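Search this site Search Go

Povar Street toy library to move into former shoe shop

By the Grekon Local news desk
January 3, 2022
Last updated: 4:15 pm

The Povar Street toy library will leave the church hall it has used for 7 years and reopen in the former Ziltavard shoe shop on the same street, the group that runs it has confirmed.

The shop has been vacant since Ziltavard closed its Povar Street branch in August. The library has signed a two-year lease on the ground floor and plans to open the doors later this winter, once the heating has been inspected and a ramp has been fitted at the front entrance.

Families in the area use the toy library the way they would use a book library. Members pay a yearly fee, borrow up to four items at a time and bring them back within the month. The collection has 200 sets, including puzzles, train tracks, dress-up boxes, board games and building toys for children from babies up to early grade school.

In the church hall, everything had to be packed into cupboards at the end of each session so that other groups could use the room. That limited opening hours to two mornings a week and meant larger items, such as play kitchens and ride-on cars, could only be borrowed by special request. The shop will be used by the library alone, and the sets will stay out on shelves.

Opening hours will go up to four days a week, with one late session for parents who work during the day. The yearly fee will stay the same through the end of the lease. Existing memberships will carry over, and cards issued at the church hall will still be valid.

The old stockroom at the back of the shop will be turned into a sorting and repair room. Returned sets are checked for missing or broken parts before they go out again, a job that until now has been done at members' homes. Brzozowska, the hardware store across the street, has donated shelving and storage bins for the room.

Building blocks are among the items borrowed most often, and also among the hardest to keep complete. 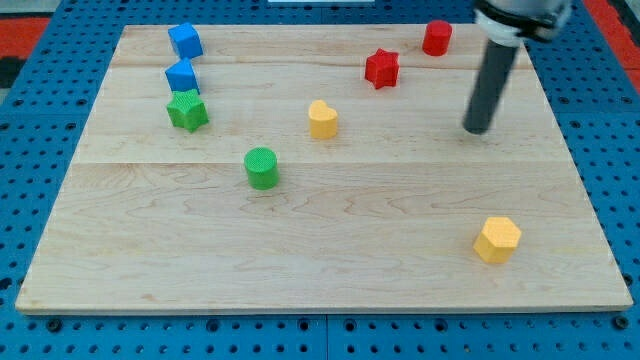

Borrowers who lose a piece are asked to report it when they return the set. There is no charge for a single lost part. If a set can no longer be used, its remaining pieces are kept as spares or passed on to preschools in the area. The library says it will keep that policy after the move.

The lease was approved by the building's owner last month. Rent will be covered by membership fees and a grant from the town's small spaces fund, which supports community use of vacant storefronts. The grant runs for the full two years – after that, the library will have to pay the whole amount itself or find another sponsor.

Some parking on Povar Street will be affected while the ramp is being built. The two spaces directly in front of the shop will be closed during the work, and drivers are asked to use the lot behind the church. The sidewalk will stay open.

The library is not taking toy donations until the move is finished. Sets that are due back during the closure can be kept at home until the shop opens, and no late fees will be charged. New members can sign up at the church hall during the last sessions there or at the shop after it opens. An opening date will be posted in the shop window.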